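Ticket 513
Subject: Macro prints coming back far too dark, and a green tinge in the shadows
Opened by: Shih-chieh Lai
Status: Open, waiting on customer

Monday, May 18, 2020

Hello all at Parusham,

I hope you are keeping well. I'm sorry to bother you again so soon after the business with the torn tube, which Ellis sorted out beautifully, but I have had my test prints back from the seaweed series and I'm a bit stumped. On my screen the backgrounds are a deep, soft grey with plenty going on in them. On paper they are very nearly black, and where there is any detail left it has gone green, a bit like old pond water. Both prints are the same, the bladderwrack one and the one with the curled red frond.

I sent them as TIFFs in Adobe RGB, 16 bit, long edge trimmed to fit the paper with a white border. The paper was the Erton cotton rag, which I have used with you since November and never had a moment's trouble with. My monitor was calibrated in the spring. I have looked at the prints by the window, under the kitchen light and out in the garden (my neighbour must wonder), and they are dark in all of them.

I would dearly like to put the series in for our club's open exhibition, so any help is very welcome.

With thanks,
Shih-chieh

Reply from Ellis, print support

Hello Shih-chieh,

Lovely to hear from you, and please don't apologise, I would much sooner hear about a bad print than have you live with it. I have pulled up both files and I think we have two separate things going on.

The green first, as that one is our fault. The order went through with the profile for the Erton baryta and not the cotton rag. The two sit next to each other in the menu and I'm afraid somebody picked the wrong one. I have run a small strip of the bladderwrack with the right profile and the green has gone completely.

The strip is still darker than you describe, though, so I'd like you to try a few things at home before we print at full size.

1. Check how bright your screen is. Calibrating gets the colour right, but it will happily leave the brightness wherever you ask it to. What target did you set?
2. Turn on soft proofing with the rag profile I've attached, with black point compensation ticked, and look at the backgrounds again.
3. Leave it a few minutes before judging. It always looks dreadful at first.

Ellis 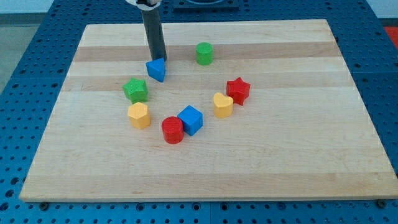

Reply from Shih-chieh Lai

Dear Ellis,

Well, I feel rather silly. I went back into the calibration software and the target was set to "native", so the screen has been running as bright as it can go. I set it to 100 and did the whole thing again, and now the seaweed looks almost exactly like your print, minus the green. I have been editing on a lighthouse!

I lifted the shadows with a gentle curve, left the highlights alone, and soft proofed as you said. The red frond still bothers me a little - the tip goes flat when I switch the proof on, and there is a gamut warning over most of it. Should I pull the saturation down myself or leave it to the profile? I tried both perceptual and relative and can't make up my mind.

New files are in the upload folder, ending in v2.

Shih-chieh

Reply from Ellis, print support

Hello again,

You would be amazed how many lighthouses we get. The v2 files look much healthier, and the backgrounds have opened up nicely.

For the frond I'd go with perceptual and take the reds down a touch in just that area. I showed it to Liao on the printing side, who agrees. I'll run a strip of each and post them to you tomorrow, no charge. Once you've had a look in decent daylight, let me know which you prefer and I'll reprint both at full size on us, given the mix-up with the profile.

I'm leaving the ticket open until then.

Ellis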